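Saturday, Uso bench

Well, the right hand did it again! Reached for the black puck, got the thumb more or less there and then just sat, fingers open, for ages. Log says fault 381, thumb current limit, at grasp 23. Pylyp Boiko reckons it's the Plolcombe update. I'm still blaming the wrist cable (it gets a good tug every time the forearm rolls).

Tried so far:

1. Power cycle. Cleared it for 4 grasps, then same again.

2. Put the old thumb limits back. No change, so sorry Pylyp.

3. Ran it slowly with the puck and the white ring both out, one hand each side, my thumb on the e-stop the whole time.

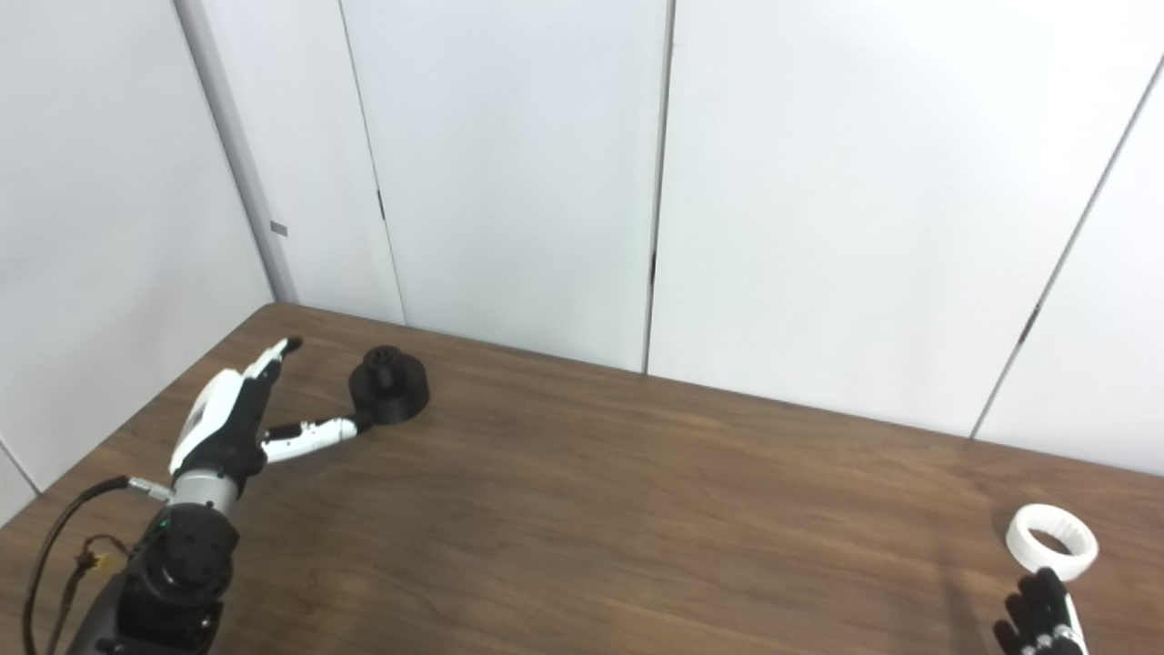 4. Still to do: swap the cable and log thumb current all the way through. Please don't run the right hand above half speed till then!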